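gripper swap thread, because I've been in the simulator since breakfast and I need to tell somebody 🧵

**1/**
So I finally put the two finger sets head to head. Same arms, same table, same parts, and the only thing I change is what's bolted on at the wrist. In one corner the stock Fokeo fingers, in the other the long tapered Amov ones that everybody on the forum keeps going on about.

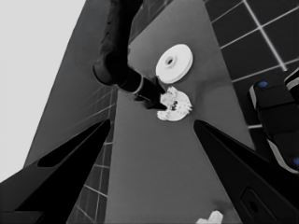 **2/**
The task is the gear and pulley one from the Clekstead set. Pick up the gear, put it on its peg, then do the pulley. Sounds like a toddler toy. It is not a toddler toy when your fingertip is wider than the gap you're trying to get it into!!

**3/**
Why sim first? I have exactly one real pair of each and I've already chipped a tip this year (January, we don't talk about January). In sim I can ram a finger into the tabletop all afternoon and it costs me nothing but pride.

**4/**
Setup for the people who always ask: 500 tries per finger set, part positions shuffled every time, same seeds for both. Controller is plain old impedance control with the gains left alone. I did NOT retune between sets. I know, I know. Hold that thought till post 9.

**5/**
First impression of the Amovs: they're lovely on the gear. You can come in at a steep slant and get hold of the rim without your knuckles hitting everything else on the table. With the stock ones I have to come in almost straight down, and then the wrist camera can't see a thing past the fingers.

**6/**
Which brings me to cameras. I'm running one at each wrist and I was all ready to add a fixed overhead one too, but I wanted to see how far I could get without it. Pretty far! The view from the idle hand is doing way more work than I expected. Park it low, look across the table, and you can watch the other gripper come down on the part.

**7/**
The catch is that when the working gripper gets right on top of the gear, it covers some of the teeth, and my pose estimate starts to wobble. It'll decide the gear has spun a bit when it hasn't moved at all. I log every jump bigger than 5 degrees and there are a LOT of those in the last moment before contact.

**8/**
Fix for now (it's a hack, be nice): freeze the estimate when the tips get within 24 mm of the part and go in blind from there. Took me one evening and I'm a little annoyed at how well it works. If you've got something smarter that doesn't involve training a whole new model, please tell me.

**9/**
OK, the gains thing. The Amov fingers are longer, so the same stiffness at the wrist feels different out at the tip, and on the pulley they skate. They touch the rim, slide, and shove the disc across the table like a hockey puck. The stock fingers just clamp on and go. So yes, the fair comparison is probably each set with its own tuning, and yes, I'm going to have to run the whole thing over again.

**10/**
Gut ranking before the rerun:
- gear pickup: Amov, easily
- pulley pickup: stock Fokeo, and it isn't close
- getting either part onto a peg: too messy to call
- looking cool: Amov, sorry

**11/**
Somebody in my replies asked about friction. I'm using the Hjaltadóttir contact settings, straight out of the box, for both sets. I tried bumping friction up on the tips and suddenly everything was glued to everything and every number looked amazing, so I put it right back. If your sim grasps never slip, go check that value before you post your chart, lol

**12/**
Also, a tiny tip that cost me 2 hours: if you swap fingers, update the collision shapes as well as the pretty meshes. I had Amov fingers on screen and stock fingers in the physics, and I was sitting there typing up a whole theory about why they were closing on thin air.

**13/**
Next up: separate gains for each set, the full run again, then the real arms if I'm feeling brave. I've got rubber pads on order for the Amov tips and I want to see if they stop the skating. Place your bets below, I'll post the numbers when the rerun's done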